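Bike won't idle after being laid up since December

Posted in Workshop by Gaurav Bhardwaj

My Tiseo trail bike went under a cover in December with a full tank and my best intentions. Got it out on Friday. It starts on full choke, runs happily for 2 or 3 minutes, then dies the moment I push the choke in. If I hold the throttle open it will carry on, but my neighbours have made their feelings about that known.

Done so far: new plug, air filter cleaned and oiled, battery charged overnight. I haven't touched the carb because the last one I took apart went to its new owner in a carrier bag. Is there any way round it, or am I just putting it off? I've got a club ride at Drevbridge coming up and would like to arrive under my own power.

Felista Masanja

You're putting it off. Runs on choke, dies without it: that's a blocked pilot jet until proved otherwise. Old petrol goes to varnish and the pilot has the smallest hole in the whole bike, so it goes there.

You don't need to strip everything. Carb off, float bowl off, leave the needle and slide alone. It's a 30 minute job if the bowl screws behave and an afternoon if they don't. Use a screwdriver that fits properly. I say this as the owner of several round screw heads.

In order:

1. Fuel tap off, drain the bowl into something you don't drink from. Drain the tank as well, or you'll be doing all this again in a fortnight.

2. Before you remove the mixture screw, turn it gently in until it seats and count the turns. Write the number down. You will not remember it, whatever you think now.

3. Clear a table indoors, somewhere light, where a dropped jet has a chance of being seen again. Mine is pale wood and brass shows up nicely on it. The garage floor has had enough of my jets.

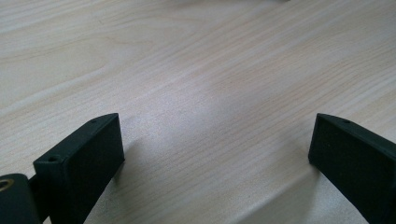

4. Unscrew the pilot jet and hold it up to a window. If you can't see daylight through it, there's your trouble. Soak it in carb cleaner for 15 minutes, blow it through, look again. No wire, no drill bits, no pins from the sewing box.

5. Everything back, mixture screw to the number you wrote down, fresh petrol, warm it up, then set the idle.

Kaj Vigfúsdóttir

Mine did this and I sold it.

Gladys Mwaipopo

Agree with Felista, but check the rubber between the carb and the engine while it's off. If it's cracked, it lets air in and you get much the same symptoms with a perfectly clean jet. I cleaned mine three times before I looked. A new bowl gasket is worth having too, as the old one tends to grow when it meets carb cleaner and then won't go back in its groove.

If you're stuck for parts, Grindement did me a gasket and a pilot jet for less than the postage.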